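4장. 카드 보관 앨범 등록과 정리

이 장에서는 Womeo 카드 관리 프로그램에 앨범을 새로 만들고, 가지고 있는 스포츠 트레이딩 카드를 세트별로 등록하는 방법을 설명합니다. 프로그램 설치와 계정 만들기는 2장을 먼저 확인하십시오.

4.1 등록 전 준비

카드는 세트와 발행 연도별로 나누어 둡니다. 같은 선수의 카드라도 기본 카드와 인서트 카드는 따로 등록해야 하므로 섞지 마십시오. 카드 번호는 대부분 뒷면 모서리에 있습니다. 번호가 없는 카드는 선수 이름의 가나다순으로 놓습니다.

주의: 카드를 만지기 전에 손을 씻고 완전히 말리십시오. 핸드크림이 남아 있으면 유광 카드 표면에 자국이 생깁니다.

4.2 새 앨범 만들기

1. 첫 화면에서 [앨범]을 누른 다음 [새로 만들기]를 선택합니다.
2. 앨범 이름을 입력합니다. 이름은 16자까지 쓸 수 있습니다.
3. 용지 형식을 고릅니다. 9칸 속지가 기본값으로 지정되어 있습니다.
4. 카드 두께를 선택합니다. 일반 카드는 '표준', 유니폼 조각이 들어간 카드는 '두꺼움'으로 지정합니다.
5. [저장]을 누릅니다. 앨범 목록 맨 위에 새 앨범이 나타납니다.

참고: 앨범 이름은 나중에 바꿀 수 있지만 용지 형식은 바꿀 수 없습니다. 형식을 잘못 골랐다면 앨범을 삭제하고 다시 만드십시오.

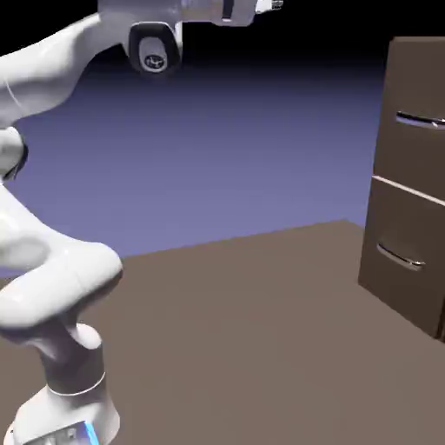
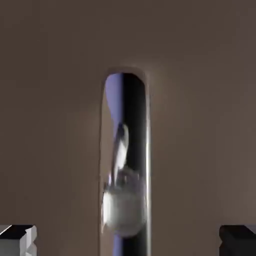 그림 4-1, 4-2. 갈색 면이 보이는 렌더링 화면

4.3 카드 등록하기

1. 등록할 앨범을 열고 [카드 추가]를 누릅니다.
2. 발행사, 연도, 세트 이름을 차례로 선택합니다. 목록에 없는 세트는 [직접 입력]을 사용합니다.
3. 카드 번호를 입력합니다. 번호 앞에 영문자가 붙어 있으면 영문자까지 그대로 넣습니다.
4. 선수 이름이 카드와 일치하는지 확인합니다.
5. 상태 등급을 고릅니다. 감정을 받지 않은 카드는 '미감정'으로 두고, 모서리나 표면의 흠은 메모 칸에 적습니다.
6. 같은 카드가 여러 장이면 수량을 입력합니다.
7. [등록]을 누릅니다.

한 번에 등록할 수 있는 카드는 80장입니다. 이보다 많으면 나누어 등록하십시오. 등록 도중 연결이 끊기면 마지막으로 저장한 카드까지만 남습니다.

참고: 일련번호가 찍힌 한정 카드는 '한정' 항목을 켠 뒤 번호와 총 발행 수를 모두 입력합니다. 둘 중 하나라도 비어 있으면 교환 목록에 표시되지 않습니다.

4.4 앨범에 카드 넣기

1. 카드를 얇은 보호 슬리브에 먼저 넣습니다. 슬리브 입구가 위를 향하게 합니다.
2. 화면의 배치표를 보면서 속지 왼쪽 위 칸부터 채웁니다.
3. 빠진 번호의 칸은 비워 둡니다. 배치표에는 회색으로 나타납니다.
4. 속지를 다 채웠으면 앨범을 세워서 보관합니다.

주의: 두꺼운 카드를 표준 속지에 억지로 넣지 마십시오. 모서리가 눌리거나 속지가 찢어질 수 있습니다. 자동차 안이나 창가처럼 온도 변화가 심한 곳에도 앨범을 두지 마십시오.

4.5 등록이 되지 않을 때

'중복 번호' 메시지가 나오는 경우: 같은 세트에 이미 등록한 카드입니다. 기존 항목을 열어 수량을 고치십시오.

세트 이름이 검색되지 않는 경우: 띄어쓰기를 빼고 다시 검색합니다. 재발행 세트는 원래 연도가 아닌 재발행 연도로 찾아야 합니다.

로그인 오류가 3회 이어지는 경우: 계정이 잠깁니다. 2장의 비밀번호 재설정 절차를 따르십시오.

교환 목록을 만드는 방법은 5장에 있습니다.

최종 수정: 2026년 10월 14일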